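Week six of robotics club and I'm still grinning

I stayed until almost 9 at night again and I regret nothing. Our club at Jisusholm has been working on the sorting project since September, and this was the week it started feeling like a real thing (to me, anyway!).

Quick catch-up for anyone new: we split into two teams. Team Pacheco writes the motion code, and my team, Lurnero, handles everything about the blocks, meaning where they start, where they should end up, and how we score a run. We picked toddler shape-sorter blocks because they're cheap and bright, and because a star is so much meaner to grab than a cube. I love the star. I also kind of hate the star.

So far we've logged 123 practice runs, and the goal is 396 before the Venora meet. That sounds like a lot, but once you get a rhythm going you can do around 16 in an evening, snacks included. My favorite part is picking the starting layouts, some spread out and some packed close together, with the right half of the board left clear.

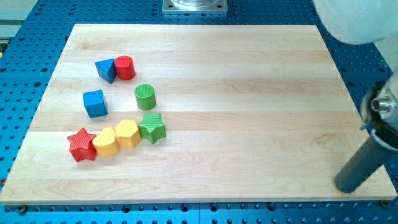 Next up is teaching it to cope when two blocks are touching, and I have so many ideas! Somebody suggested nudging them apart first, and I want to try coming in at an angle. We'll probably do both and argue about it over pizza. Then I have to go write up my scoring sheet, which I promised two weeks ago.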